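**Norkcombe, 13 August 2025** — Trollico has opened rentals on its two-armed house robot, the Kotora, to anyone in town with a doorway wide enough and a tolerance for being tidied around.

The machine costs $2,969 for the season, or $3,818 with the longer warranty, and the longer warranty is mentioned often. It arrives with two grippers, a charging dock and a manual that spends 8 pages on stairs, all of them advising against.

Trollico is selling it mostly on furniture. The Kotora will shift light chairs, clear a path to a door and put things back after the floor's been done, at a pace the brochure calls "considered". Bedrooms are the hard part, the company says, with a bed taking up half the room and chair legs sticking out at every angle.
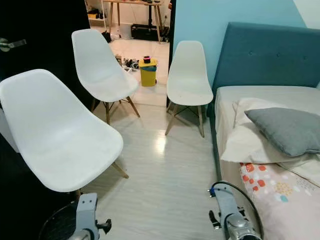 Setiawan, who has had one on trial since March, reckons it's good value if you don't stand there watching it. The trick is to start it up and go make a cup of tea, then possibly a second. Chairs end up where they were meant to go most days, and it has yet to complain about the colour of anything.

Trollico says a quicker setting is coming as a free update, though it wouldn't name a month. Bookings are open now at the Norkcombe showroom, up one flight of stairs. Delivery is included, and so is collection — for whatever reason you might want it.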